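**Treltudex wrist gripper - demo days at Cirthorpe**

Our next open day is in March. Bring your own basket if you don't trust ours. Visitors tend not to, and we've stopped taking it personally.
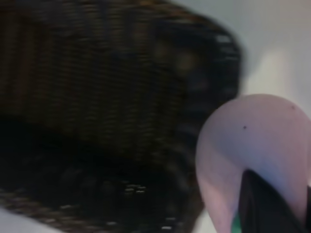

Sessions last 40 minutes and take 13 people. Dark wicker is on the menu because Kudlow's buyers kept asking for it - smooth plastic bins apparently being too easy.

- Demo unit: Treltudex 258
- Coffee: Hennessy building, weak

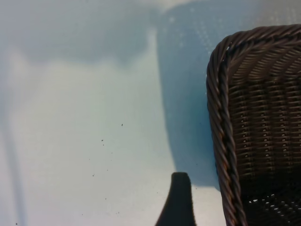 Quotes are handed out at the door on your way home, never before the coffee. Parking is free, though far.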